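Stuvell Counter: simulated two-arm grasping on a cluttered kitchen counter
Data card and README, last revised 2018-11-07
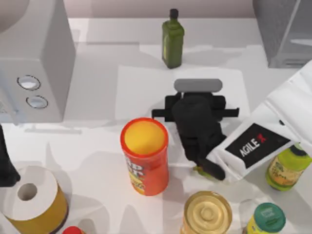

Stuvell Counter is the simulated half of the Jukia grasping study. It was put together to answer a narrow question: does a grasp policy trained only on rendered clutter get better when the clutter is rearranged between attempts, or is it enough to change the lighting and leave the objects where they are? The release holds the episodes, the object placement files and the scripts used to score them.

Contents

episodes/ – one folder per attempt, with colour frames, joint positions and gripper commands
layouts/ – starting placement of every object on the counter
splits/ – lists of training and held-out layouts
scoring/ – the scripts behind the results below

There are 45 layouts. All of them use a white countertop with kitchen appliances and packaged goods: a snack can, bottles, a soft pouch bag, paper towels and similar. Packaging artwork was kept on the models, as plain-coloured shapes gave us a policy that leaned too heavily on outline.

How episodes were made

The scene has two arms. In each episode one arm is given a target and the other is held clear of it. Starting poses are drawn at random within the limits in the layout file. A grasp is scored as successful if the object leaves the counter and is still held when the episode ends. Pushing an object to a new spot does not count, and neither does knocking over a neighbour on the way in, provided the target itself is lifted.

The pouch is modelled as a jointed set of stiff panels. It folds in a believable way at the gripper but does not crumple, and results on bags should be read with that in mind.

Results

We compared two training conditions, using the same policy network and the same number of episodes. In the first, only the lights and shadows changed between attempts. In the second, object positions changed as well. The second condition did better on the held-out layouts for rigid items. For the pouch we saw no clear difference, and we suspect the panel model more than the training.

Cans and upright bottles were the easiest targets in both conditions. Bottles lying on their sides were missed more often, mostly when another object overlapped them in the camera view.

Known problems

Shadows are softer than anything we measured in the Istivbridge lab.
The 2 shortest layouts have no held-out counterpart and are left out of scoring.
Labels at the border of the view are often cropped, so text on them should not be used as a training signal.
Contact forces were not logged before January. Older episodes have an empty force column.

Use

Free for research and teaching. Please cite the Jukia grasping study and name the release you used. Questions and corrections go to the Oosthuizen group through the issue tracker.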